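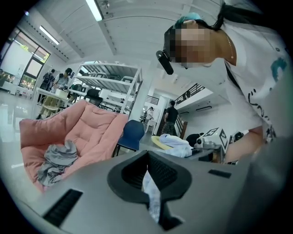
4. Evaluation of the Clamwood kit

4.1 What is supplied

The Clamwood kit is sold by Tirkent as a complete package for recording manipulation demonstrations by hand. The buyer receives a pair of hand-held grippers with a camera on each, a set of jaw inserts, printed markers, a charger, and a one-year license for Veluleck, the software that lines up the video with the gripper width and exports the result. We bought the kit at list price and had no contact with the vendor beyond two support tickets, both described in Section 4.4.

We used the kit for cloth handling only. Rigid objects are covered well enough by earlier reviews of similar tools, and cloth is where our own group had the most trouble with the gripper we built in-house. Readers who plan to work with cups, boxes or hand tools should treat our comments on grip as a partial guide.

4.2 Procedure

Data were collected over 14 sessions in a large shared room with other people present. We did not screen off the work area. Operators were given the printed quick-start sheet and 60 minutes of practice, then asked to pick up, move, and lay down pieces of cloth on a table. Each attempt was saved as one episode. Operators could discard an episode right after recording it, but not later.

In total 2046 episodes were kept. Sumeya Wubshet reviewed the recordings and marked each one as usable, usable after trimming, or unusable. An episode was unusable if the cloth could not be seen at the moment of grasp, if tracking was lost for more than one second, or if the gripper width signal was missing.

4.3 Grip and view

Figure 3 gives a view from the gripper camera with a strip of white cloth held in the V-shaped jaw insert. The inner faces of the black rubber have fine ridges, and we found these to be the best part of the hardware. Thin cotton stayed in place under light trigger pressure, and operators stopped squeezing hard after the first session. With the smooth inserts, which come in the same box, the same cotton slipped often enough that we gave up on them.

The notch does have a cost. A single layer of cloth lying flat on the table is hard to start, and operators learned to push a small fold up first and then close on it. This habit shows up clearly in the data – a policy trained on it will learn the push as well. Whether that is wanted depends on the target robot. For a parallel gripper with flat fingers, as described by Govindasamy in the lab's earlier report on towel folding, the push may be wasted motion.

The camera placement is a compromise. The gray body takes up a large share of the lower part of the image, as Figure 3 makes clear, and cloth hanging down from the jaws is seen against it. White cloth on gray was easy to segment. Gray cloth was not, and we trimmed or dropped more of those episodes than any other kind. The wide lens does keep a good deal of the room in view, including windows and ceiling lights, and Veluleck seems to make use of this for tracking. The corners of the image are dark and carry little information, so we masked them before training.

A wide view also means that people are recorded whether or not they take part. Faces close to the lens have to be blurred before the data can be shared. Veluleck has no blurring step, and we ran our own after export. We think a buyer should plan for this from the start, including the time needed to check the output by eye.

4.4 Software and support

Export was slow but steady. The first ticket concerned a width signal that drifted over long sessions; Tirkent sent a calibration file in February, and the drift went away. The second asked whether raw timestamps could be exported along with the aligned ones. The answer was no, and this remains our main complaint. Without raw timestamps we could not check the alignment independently, only look for obvious errors – of which we found few.

The marker sheets print cleanly on office paper. They curled after repeated handling, and we ended up gluing ours to stiff board. The manual recommends replacing the rubber inserts on a fixed schedule, but does not say how wear should be judged. We kept one pair in use for the entire collection and compare its early and late episodes in Section 5.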